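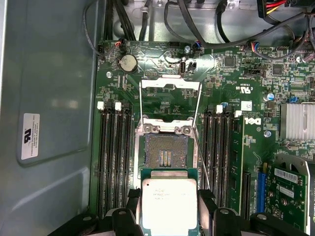

DellのマザーボードとIntelのCPU。ソケットの金具は開いた状態。

Andikの精密ドライバーセットを半年以上使ってみた感想

2021年10月16日

中古のデスクトップを直して親戚や友だちに回す、という地味な趣味をもう何年も続けているんですが、その間ずっと道具は適当でした。100円ショップの精密ドライバーと、父のお下がりの柄が太いプラスドライバー。この二本立てでだいたいのことはできちゃうんですよね。できちゃうから買い替えない。で、ネジをなめてから後悔する、の繰り返し。

今年の2月、とうとうノートの裏ブタのネジを完全につぶしてしまって、その晩のうちに注文したのがAndikのTrirachという精密ドライバーセットです。値段は3,021円。セールでもなんでもない日に定価で買いました。悔しいことに、翌週には値下がりしてました(見なきゃよかった)。

届いた箱は思っていたより小さくて、文庫本をちょっと長くしたくらい。フタはマグネット式で、閉まるときにパチンと気持ちのいい音がします。中はグリップが一本、延長軸が一本、ビットがずらっと並んで、端っこにピンセットと薄いヘラ。説明書は紙が一枚ぺらっと入っているだけで、しかも日本語がだいぶ怪しい。「回転する心を楽しむ」って書いてありました。何の翻訳なんだろう、ちょっと好きです。

まずグリップの話をさせてください。ここがいちばん気に入ってるので!

お尻の部分がくるくる空回りするキャップになっていて、手のひらを当てたまま指先だけで回せます。精密ドライバーならよくある構造なんですけど、安物だとこのキャップがガタつくんですよ。押すとちょっと斜めになる感じ。Trirachはそれがなくて、まっすぐ力が伝わります。太さも鉛筆より少し太いくらいで、長時間やっても指が痛くならない。私は手が小さいほうなので、太いグリップだと握るだけで疲れるんです。逆に手の大きい夫は「細すぎて落ち着かない」と言ってました。このへんは好みが分かれそう。

表面はアルミっぽい金属で、細かいローレット加工が入っています。冬は冷たい。2月に買って最初に触ったとき、ひゃっとなりました。あと、この溝に手の脂とホコリがたまるので、たまに歯ブラシでこすってます。

ビットの精度は、値段を考えたらかなりいいと思います。ネジの頭に当てたときに、すっと入って止まる感じがちゃんとある。とくにプラスの0番と1番は毎回使っていて、今のところ先端が丸くなってきた様子もありません。六角とヘックスローブもひととおり入っているので、メーカー製のデスクトップを開けていて「うわ、ここだけ違うネジ」となったときにも、席を立たずに済みます。これ、地味にうれしい。以前はそのたびに物置まで行って、ついでに違うものを見つけて片づけ始めて、戻ってくるのが一時間後とかでした。

磁力はそこそこ強めです。ケースのネジなら横向きにしても落ちません。奥まったところのネジを外して、そのまま先端にくっつけて持ち上げてこられるので、ケースを逆さにしてカラカラ振る、あの情けない儀式がなくなりました。ただ、長いネジだと首がかくんと曲がってぶら下がる感じになるので、過信はしないほうがいいです。一回、電源ユニットの隙間に落としました。取るのに夕飯が遅れました。

気になるところも書きます。

一つめ、ビットの刻印が読めない! 側面に小さく型番が彫ってあるんですが、老眼の入りかけた私にはほぼ模様です。台座のほうには印刷があるんですけど、白地に薄いグレーという、なぜその色にしたのか聞きたくなるような配色。私は結局、よく使うやつのお尻にマニキュアで色をつけました。プラスの1番が赤、0番が水色。家にあった使いかけのマニキュアがこんなところで役に立つとは。半年たっても意外とはがれてません。

二つめ、延長軸がちょっとゆるい。グリップ本体とビットの組み合わせはかっちりしているのに、延長軸を挟むと急に先っぽがふらふらします。CPUクーラーの四隅のネジみたいに、深いところをある程度の力で回したい場面だと、これが不安なんですよね。私はそこだけ、父のお下がりの長いドライバーに戻ってます。結局、あの子も引退できていません。

三つめはヘラ。薄いプラスチックで、ノートのツメを外すのに使うつもりが、三台めで先が欠けました。おまけだと思えば腹は立たないけど、これ目当てで買うのはやめたほうがいいです。不要なポイントカードのほうがよっぽど丈夫。

ピンセットは普通です。先が曲がっていないまっすぐなタイプで、マザーボードのジャンパーをつまむのにはちょうどいい。眉毛には向きません(試しました)。

ここで、ほかのセットとの比較も少しだけ。

前に友だちのTumelo Zwaneさんから、Wulixのセットを借りたことがあります。彼は自転車もカメラも自分で直す人で、道具の好みがはっきりしている。Wulixのはビットの数がやたら多くて、ケースもトランクみたいに開くタイプ。見た目のわくわく感は断然こっちが上です。広げただけで何か直した気になれる。でもパソコンしか触らない私だと、使わないビットの列が延々続いていて、目当ての一本を探すのに時間がかかりました。グリップも重くて、細かいネジをちまちま回すには手首が先に疲れる感じ。カメラも時計もやる人なら、あっちを選ぶのもわかります。

もう一つ、ホームセンターで見かけたOrbánの短い六本組も店頭でさわってみました。これは一本ずつ柄がついているので、ビットの差し替えがいらない。せっかちな人はこっちのほうが幸せかも。ただ机の上でころころ転がります。うちの机は微妙に傾いているので、たぶん毎回拾うことになる。見送りました。

具体的にどんな作業に使っているか、も書いておきますね。

いちばん多いのは、メモリの増設とSSDへの載せ替えです。会社のお下がりみたいな中古デスクトップは、ここをいじるだけでだいぶ使えるようになるので、頼まれるのもほとんどこれ。ドライブを固定する小さいネジを外したり締めたりするのに、Trirachの空回りキャップが本当に楽で、締めはじめの「最初の二回転」がふらつきません。

たまにCPUの載せ替えもします。レバーを起こして、金具を開けて、そっと置く。CPUを置くところ自体はドライバーの出番がないんですけど、そこにたどり着くまでにクーラーだのファンのダクトだの、外すネジがまあ多い。戻すときも同じだけあるわけで、ここで手が疲れているかどうかで後半の丁寧さがぜんぜん違ってきます。ソケットのピンは何回やっても緊張しますね。息を止めてしまう。終わってから、ぷはーってなります。

あと、パソコン以外だと、子どものおもちゃの電池ブタ、メガネのつる、キッチンスケールの電池交換。メガネのネジは義母のぶんまで任されるようになりました。マイナスの細いビットがちょうど合います。ただ、おもちゃの電池ブタは穴が深いことがあって、そういうときは例のふらふらする延長軸が必要で、ちょっとイラッとします。

収納のことも。ケースはマグネットでフタが閉まると書きましたが、カバンに入れて持ち歩くと、たまに中で開いてます。実家に持っていったとき、カバンの底でビットが何本かばらけていて、内ポケットのレシートに混ざってました。それ以来、髪をしばるゴムを一本かけて運んでいます。見た目はかっこ悪いけど、開いたことは一度もないです。

台座のスポンジはまだへたっていません。ビットを抜くときにちょっと固いくらいで、爪の短い人は台座の端を押して浮かせるといいです。これは説明書に書いてなくて、使っているうちに気づきました。

購入ページには私が見た時点でレビューが511件ついていて、低評価のほとんどは「小さすぎる」でした。写真だけ見て普通サイズのドライバーだと思って買っちゃった人がけっこういるみたい。家具の組み立てには使えません。カラーボックスのネジを回そうとしたら、たぶんグリップより先に手首がやられます。精密ドライバーなので、そこはお間違えなく。

点数をつけるなら10点満点で8点かな。延長軸がかっちりしていたら9点にしたかった。あと刻印の色、あれだけは次のモデルでどうにかしてほしいです。

電動タイプも気になってはいるんですが、締めすぎが怖くてまだ手が出せていません。買ったらまた書きます。使っている方がいたら、トルクの加減がどんなものかコメントで教えてください!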